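In Praise of the Messy Workbench

by Sem Nijs, 16 December 2022

I have strong feelings about pegboards. Everyone who gets into fixing things gets one eventually, along with the little hooks and the painted outlines showing where each tool should hang. I had one for five years in the old place on Darna Street, and I loved looking at it! What I did very little of was working. Every repair began with taking things down and ended with putting them back, and if I only had twenty minutes after dinner I'd look at that lovely wall and decide it could wait.

Then we moved, the pegboard stayed behind (the new tenant was thrilled), and I started fixing things on whatever table was free. And my goodness, things got fixed. A lamp, two drawer runners, the shelf in the hall that had been leaning since before we had the cat.

My argument is simple. While a job is going on, the tools and the parts should be out, flat, in plain sight and close to your hands. Forget the drawer, and forget the fancy roll with 18 pockets that somebody gave you for your birthday. Put the hex key down right next to the bracket it belongs to and leave it there until you're done. Brackets are terrible things to lose, all notches and odd angles, and every one of them looks like it came from some other kit. When they're lying on the table you can turn one over, try it, turn it back. You think with your hands, and it's wonderful.

I'd go further and say the surface matters. I like a pale one. A black bracket on white marble pattern shows up immediately, and so does a thin silver hex key, even with gray veins running all over the place. A bright yellow strip of plastic you could find from across the street.
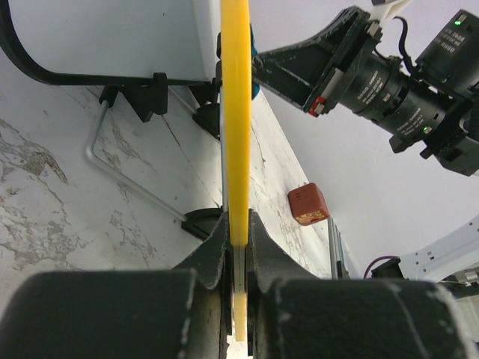 But what about the small screws?

Fine, yes. My brother-in-law raises this every time, and he has a point, because small screws roll and they love a floor. I give them a saucer. One saucer, for the whole job, and it sits at the back where my elbow won't find it. I refuse to go back to the cabinet with the tiny labeled drawers. I owned one of those too, a Stusitz, and I spent a whole December sorting 1,688 screws into it by length (I kept a tally on an envelope). I have since opened maybe 12 of the drawers.

The other complaint is that it looks awful. It does look a bit awful! I still say leave it overnight if the job isn't finished. Come back with your coffee and the whole problem is laid out exactly as you left it, and half the time you see the answer before you sit down.

Clear it all away when the job is done, by all means. I use an old cookie tin.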